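Soft object grasps: width or force control?

gumleaf_dev
Switched our Mabuza stack from width targets to a force loop at 300 Hz and wow, plush toys are so much nicer to plan for!

torquey
Not sold. Fur fools the force estimate. I'd stay with width and fix your perception.

gumleaf_dev
Fair, but width needs a good mesh, and fuzzy ears wreck my depth edges. Dark grey fur on a pale floor at least gives a clean colour mask. Fingers on the sides of the head, loop left free: 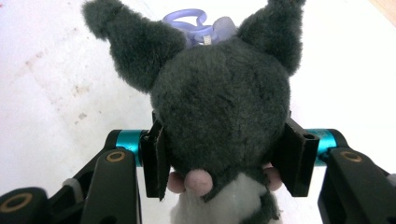 Reply #5

torquey
OK, lovely mask. Still want to see your force logs.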